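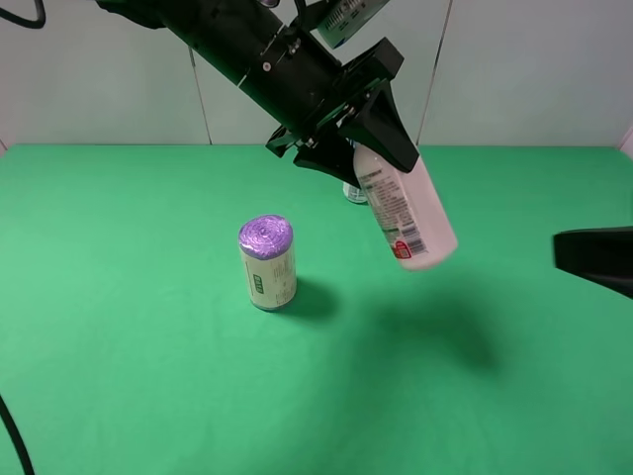 So how long does it take to learn to swim front crawl as an adult? In my case it took most of a winter, two changes of pool and a lot of swallowed water, and I still wouldn't call it pretty.

I've been meaning to write this up for ages. A few of you asked after my last post (the one about the leaking goggles) whether I'd kept going, and I have! I'm typing this with damp hair and a bag of crisps, which is how most of my Saturdays go now.

A bit of history for anyone new. I learned breaststroke at school, head up, like a cautious otter, and that was it for a couple of decades. Then we moved to Flimholm, the flat was a short walk from the baths, and I ran out of excuses. I signed up for the adult improvers class thinking I'd be one of the better ones. I was not. I could do half a length of crawl before I had to grab the lane rope and pretend to fiddle with my cap.

### The breathing thing

Everybody says it's all about the breathing and it's so annoying, but they're right. I was holding my breath the whole time my face was in the water, then trying to blow out and suck in during the tiny moment I had my mouth clear. No wonder I was knackered. What sorted it was humming. You put your face in and hum, and the air has to go out through your nose. I hummed my way up and down the slow lane for 3 weeks and I'm sure the people either side of me thought I was odd.

After that I stopped lifting my head to breathe – you sort of roll and leave one goggle under – and suddenly my legs weren't dragging along the bottom any more.

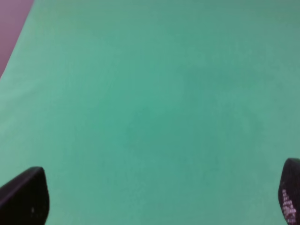 *Muted green, with a slightly darker patch.*

### Kit, since I've bought too much of it

My Pamel goggles are the third pair I've tried and the only ones that don't leave me looking like a panda at lunchtime. The Erer fins were a mistake. Lovely to swim in, but the minute I took them off I felt like I was going backwards, and one of them rubs my heel. They live under the bed. A cheap pull buoy and a mesh bag have done me far more good, and you can borrow the pull buoy at most pools anyway.

### Moving to Ngata

The Flimholm baths shut for tiling after Christmas so I had to get the bus out to the Ngata pool, which is longer, deeper and much colder. I hated it for a fortnight. No shallow end to stop and have a little stand in! But having nowhere to put my feet down meant I just had to keep going, and one evening I did four lengths without stopping, then six, and I got out and ate an entire malt loaf on the bus home.

My best so far is 1,625 metres in one go. It should have been a mile really, but it isn't quite, I'd miscounted... anyway I'm calling it a good swim. The next aim is 2,000, which I'd like to do before the end of summer, and after that maybe the lake, if somebody will come with me and hold my towel.

Still can't tumble turn. I tried it in April and came up facing the wrong way in somebody else's lane. Apologies again if that was you.

If you're thinking of starting, go at the quiet times and stay in the slow lane as long as you like. Mine has a lovely lull just after lunch. Oh, and take a pound for the locker, they don't give change.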